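The Humble Power Strip Gets Its Own Drawer

I used to own a lot of power strips and have no idea where any of them were. One lived behind the couch, another in a suitcase, and the good one was always wherever my laptop wasn't. So this January I took on what I'd been dodging for years: cords!

My favorite kind is still the plain white one with four sockets in a row and a cord that comes straight out of the end.
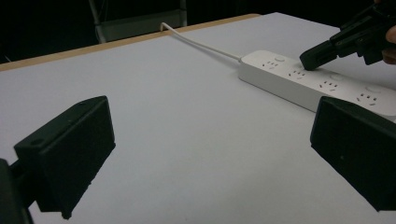
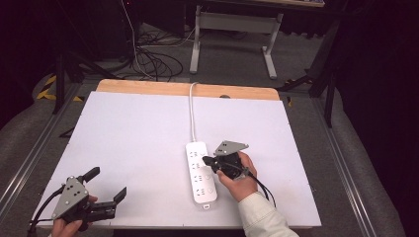

What to keep, what to toss

I started by laying each strip out flat on a pale surface and running its cord straight back, and wow, do you notice things that way (yellowed plastic, a kink near the plug, cat hair). Two went right to the recycling drop-off at Candale. The survivors got a wipe with a dry cloth, unplugged of course.

Then came storage. I tried a Fabbri cord box first, the 514, and it's handsome, but the lid pinched. What won me over was a shallow drawer divider from Tuditz, the kind meant for silverware. Each strip lies in its own slot with the cord folded beside it and one loose Velcro tie. I label the ties by room, in pencil on masking tape, and the suitcase one says Mudasside, where the rental cottage has a single outlet by the bed.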